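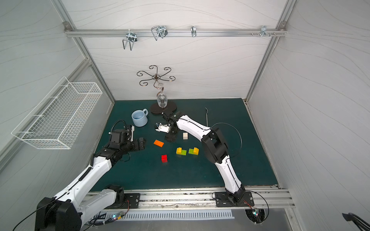
The glass rack, with one glass on it and the blue mug for company.

Where do wine glasses live if you have no cupboards?

Asked by Dillis, Tuesday

I've got one worktop and a rail with some hooks on the wall behind it. There's also a wire basket fixed to the side wall, and that is the full extent of my storage. The curly metal rack was a present and holds the glasses upside down by the foot. It looks lovely and takes up the exact spot where I'd like to chop an onion.

My sister says glasses shouldn't hang over a worktop at all as they pick up grease. I say the rack stays or I'll hear about it every Christmas. Is there a sensible layout for this, or do I just drink from the mug?

3 answers

Gida
Push the rack right to the back and leave it there. Mugs go on the hooks, that's what hooks are for, but check the handle fits over first. Some of mine don't, and I found out with the good one.

Grease is only a bother if you fry next to it. Rinse the glass before you use it and tell your sister it's been rinsed.

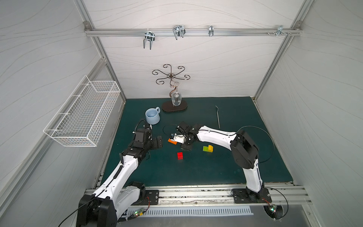 Same worktop, plus a fork and the toy bricks.

Bensaid
Get a bigger kitchen.

Ghassan Sabbagh
I lived with a worktop like yours for 3 years, so here's what worked. Wire basket first. It's empty and it's on the wall, which makes it the best shelf you own. Tea towels, packets, anything light. I wouldn't trust it with glass until you know what the fixings are like.

Forks need a pot or a drawer, otherwise they wander. And toy bricks will colonise any flat surface within reach of a child (or an adult, I'm not judging). Give them a tub with a lid, kept somewhere that isn't the kitchen, and do a sweep before you cook. Takes 2 minutes. Putting it off until after supper takes 20, mostly spent arguing.

As for the rack, keep it at the back and take the glass off before you wipe down. I learnt that with a sleeve.

Also worth having a chopping board on a dark top, as scratches do show up when the light's low - mine looked like a skating rink by April.

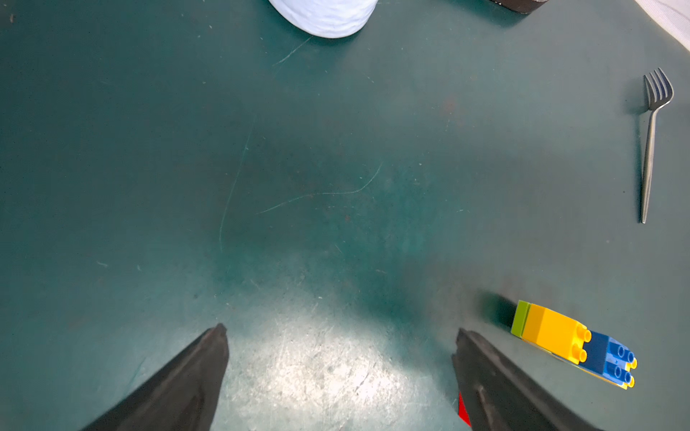

Dillis again: the board is a fair point, I'd been blaming the scratches on the previous tenant. Basket now has tea towels in it. Still no onion space.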